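Home Shop Vases + Glass Care Delivery Contact

Print this page | E-mail to a friend

Drunorine Bud Vase, small, yellow glass

Back in stock as of 04/11/2025. Last batch went fast so if you want one dont wait on it.

Small vase for short bunches. Tulips, mostly. Also good for sweet peas, a couple of ranunculus, herbs off the windowsill. Not meant for big roses or anything tall and top-heavy, get the Jandier for those.

Item no. 926. Height 12 cm. Yellow only for now. Clear is coming in March if the glassworks keeps to plan.

Sold singly or in a box of 4. Box works out cheaper per vase, see the price at checkout. Boxes can't be split, sorry.

Glass is colored all the way through, no paint, no film. So nothing to peel. Small bubbles and a slightly uneven rim are normal and we don't take those back as faults. Chips and cracks, yes, send us a photo and we replace it.

Tulips in a small vase: cut them short. Shorter than you think. Diagonal cut, strip the lower leaves, cold water, a third full. They keep growing after cutting and will lean and stretch toward the window. Turn the vase once a day or let them lean, up to you. Keep away from daffodils, the sap is bad for them.

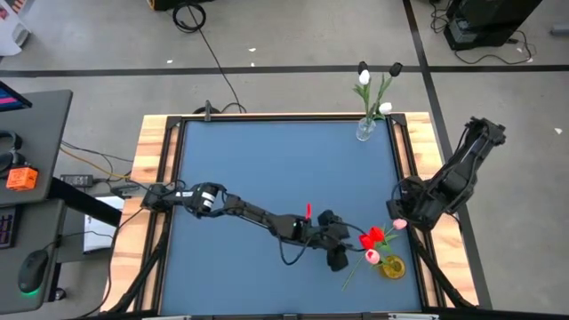 Can the vase go in the dishwasher?

Hand wash only. Warm water, drop of dish soap, soft bottle brush. For the chalky line from hard water, leave white vinegar in it overnight and rinse well.

Don't pour boiling water in. Don't put it in the freezer either (one customer did, for a party). Felt dots for the base are in the box, stick them on if its going on a polished surface.

Goes with: Miranda tray, Jandier tall vase, Drondilis flower snips. The snips are what Ursina uses in the shop all day and hers have held up fine. Sharper than they look.

Shipping: orders over 55 ship free. Packed by Bakari Muriithi and Nassoro Muriithi, double box, paper fill. Please keep the outer box until you've checked the glass, we need it for breakage claims. Gift wrap on request, leave a note with the order.

Wholesale and florist orders: ask for Weidong Feng. Anything else, returns, wrong item, missing felt dots, Idrisa Ondieki will sort you out. Replies can be slow the week we're unpacking stock.

Print this page | E-mail to a friend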